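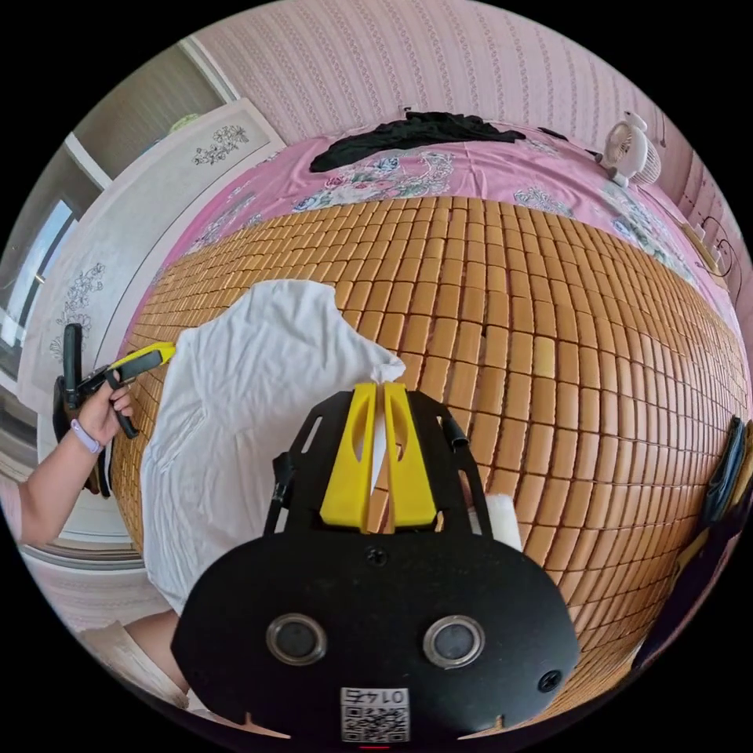
床上的麻将凉席，白色的那件还没叠。

2018年5月24日

凉席今年铺得早。往年都要等到六月，这几天夜里实在闷，前天晚上翻来覆去睡不着，起来喝了两次水，第二天就把席子从柜顶搬下来了。竹块的这种很沉，卷起来抱在怀里像抱一袋米，搬的时候还把柜顶上一个纸盒带了下来，里面是旧充电器和几本说明书，掉了一地，到现在还堆在墙角没收。

席子用湿毛巾擦了三遍。第一遍毛巾是灰的，第二遍好一些，第三遍基本干净了。擦完竖在阳台门口晾了一个下午，晚上才铺。床单没有换，还是那条粉色印花的，花和叶子有浅蓝、有绿、有白，买了好几年，洗得很软。席子直接压在床单上面，比床面小一圈，四周露出床单来。本来想把床单撤掉，后来觉得垫一层也好，席子不容易滑。

头一晚睡上去有点凉，半夜把薄被拉过来盖了肚子。竹块之间的线夹头发，早上起来扯断了两根。去年也是这样，后来在枕头那一段铺了条毛巾，今年打算照办。

今天主要是叠衣服。上周攒下来的，加上昨天收的，全在椅子上堆着，椅背都看不见了。吃过早饭，把衣服一趟抱到床上，开始一件一件叠。铺了凉席以后叠衣服反而顺手，席面硬，衣服摊得平，用手一抹就行，以前在软床垫上叠，抹到哪里哪里就陷下去。不好的地方是薄的料子在竹块上会滑，叠到一半袖子自己散开。

先叠裤子，裤子最省事，对折再对折。然后是袜子，配完剩一只深蓝的，找不到另一只，洗衣机里看过，阳台地上也看过，没有。先放在抽屉角上，等它自己出现。毛巾叠成长条，放卫生间的架子。衣服留在最后。

白衣服最麻烦。领口容易卷，下摆那道缝线洗过以后总是往里翻，要先用手指捋直了再折。有一件揉得厉害，摊开都是褶子，叠好了还是鼓鼓的一包。拆开重来，先拎着两个肩膀抖几下，再放到席子上，从中间往两边抹，袖子往后折，下面三分之一翻上来，再翻一次。第二次叠出来勉强平整。想过要不要熨，熨斗在储物间最里面，前面挡着电扇和行李箱，算了，穿在身上一会儿也就看不出来了。

Redow的那种收纳盒去年买了两个，一直说用来竖着放衣服，今天终于试了一下。数了数，9件正好塞满一盒，再多一件就要用力按。竖着放拿起来确实方便，不用从一摞底下往外抽，但是衣服一少就倒，倒了以后和堆着没有区别。另外一个盒子暂时装了冬天的围巾和手套，推到床底下。推的时候发现床底灰很厚，又去拿了拖把。

拖床底花了不少时间。拖出来一支笔，一个发卡，还有Ziller的衣架上掉下来的那种小防滑垫，以为早就丢了。深蓝袜子不在里面。

中午煮面，放了一个鸡蛋和昨天剩的青菜。吃完有点困，在凉席上躺下来，没盖东西，睡了四十多分钟。醒来胳膊上印着一格一格的印子，过了半个小时才消。楼上在搬桌子，不然可能还要睡。

下午出门去买了防潮的袋子。店里Makris的要80块一套，里面有大有小，看了看又放回去了，换了便宜的散装，一共买了7个。又买了一块肥皂，一卷垃圾袋。本来还想看看新的床单，架子上花色不多，不是条纹就是纯灰，摸着也硬，没买。家里那条还能用，边上有一处线松了，晚上有空缝两针。

回来把厚衣服装了袋。毛衣四件一袋，羽绒服单独一袋，抽气的时候有一个袋子口没封严，慢慢又鼓起来，重新按了一遍。柜子上层空出来一块地方，把那堆旧充电器放回纸盒搁了上去。说明书翻了翻，有一本是Cetska台灯的，灯已经不在了，说明书扔掉。

夏天的衣服挂在左边，从短到长排了一排。有两件领子已经松得不成样子，犹豫了一下，一件留着做家务穿，一件剪了当抹布。剪的时候剪刀不太快，边上都是毛的。

傍晚下了点小雨，把阳台上的拖鞋收进来。窗开了一条缝，屋里比昨天凉快。晚饭喝粥，配榨菜和半块豆腐乳，没有炒菜。

床单那处线缝好了，手边只有白线，颜色对不上，在边角，不显眼。枕头那一段的毛巾也铺了，用的是一条旧的，长度刚好。薄被叠在床尾，夜里凉了可以拉。

明天要做的：洗窗帘，如果不下雨。去年八月洗过一次之后就没再动过，摘钩子很费事，得早点起来弄。还要买一包新的挂钩，坏了几个。椅子上现在是空的，尽量不要再往上堆。

九点半，洗澡去。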